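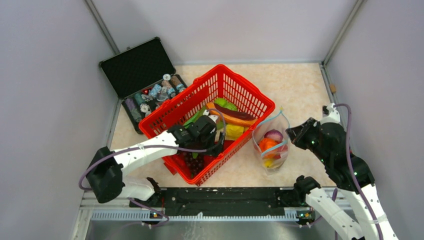 Play food sorting, how do you keep it all in one place?

We have ended up with a lot of pretend vegetables. My two kids (3 and 5) run a grocery store in the corner of the den, and the store has better stock than my actual fridge. At the moment everything lives in one big red plastic basket with slots in the sides: the long orange one, the long green cucumber-looking one, a dark maroon thing that is an eggplant or a sweet potato depending on which child you ask, the grapes, and a yellow item I have stopped asking questions about. It holds a surprising amount. The trouble is that the kids can only get at whatever is on top, so when a customer (me) orders something from the bottom, the entire harvest goes on the floor and the store closes for the day. Closing the store does not include picking anything up.

I have tried a shelf with small bins. They used the bins as hats. I have tried a drawstring bag, which was fine until the younger one learned to swing it. I would like one system that a three year old can put away by herself, that does not need labels, and that does not cost more than real vegetables. We don't have much room, the den is around 600 square feet on the listing but I think they measured the closet twice.

Also, how do you clean the stuff? The grapes get sticky. I don't know with what and I'd prefer to leave it that way.

Posted by Kanini Ogola, Drodside
2020-08-16

Jabari Muli

Keep the basket. Seriously. I have been through this with twins and every "system" I bought is now holding extension cords in the garage.

What you have is too much food for one basket, so take half of it away. Put the extra in a box in a closet and swap the two when they get bored. Ours get so excited when the old carrots come back that you'd think I had been to the store. If they ask where the rest went, tell them it's out of season. That one bought me most of September.

For getting at the bottom: go wide and low. A basket about as deep as your hand is long lets them see nearly everything without dumping it. If you love the red one, just don't fill it past the halfway point. And teach them that the long stuff goes in first, lying down, with the round stuff on top. Long things standing on end fall over and take everybody with them. Mine got this at about three and a half, and now they correct me.

Slotted sides are good, by the way. Crumbs fall out instead of collecting. They fall onto your floor, but the vacuum can reach the floor.

Skip the labels with pictures. I laminated a whole set. The pepper label is stuck to the dog's bed and I can't get it off.

Emmanuel Lema

just get a toy chest

Upendo Kioko

I ran the toddler room at Masanja playgroup for a good while so I'll take the cleaning part, which Jabari skipped.

First work out what each piece is made of, because it changes everything. Hard solid plastic can sit in a sink of warm water with regular dish soap. Anything hollow, squeeze it underwater, and if bubbles come out it has a hole in it somewhere. Those I only wipe, because water gets inside and stays there and one day you squeeze the pear and regret it. Foam gets wiped too. Wood gets a damp cloth and then a dry one, no soaking. Felt or fabric goes in a pillowcase with the end tied, cold wash, and air dry.

Grapes are the worst ones in any set. Old toothbrush, soapy water, work it in between each one, rinse, then leave them on a towel overnight. Turn them over once. The basket itself can go in the bathtub with the shower on it, and use the same toothbrush on the slots. (Label the toothbrush. I mean that.)

We did it every 2 weeks at playgroup but for two kids at home once a month is fine, plus whenever somebody has been sick.

On storage I half agree with Jabari. Fewer things out, yes. But I wouldn't worry about the dumping so much. Dumping the basket is the game at that age, the grocery store is just the cover story. Put an old sheet down under the store, let them dump on that, and at closing time you each grab two corners and pour it all back in. Takes less time than arguing. The three year old will want to do this part over and over — let her.

And the yellow one, is it kind of blocky with folds in it? We had one like that at Masanja. The kids sold it as cheese.

Kanini Ogola

Took out half last night and laid a sheet down. They noticed the missing half in under a minute and have opened an investigation. Sheet is a hit though. The yellow one is now cheese, thank you, and the price is 3,522 dollars.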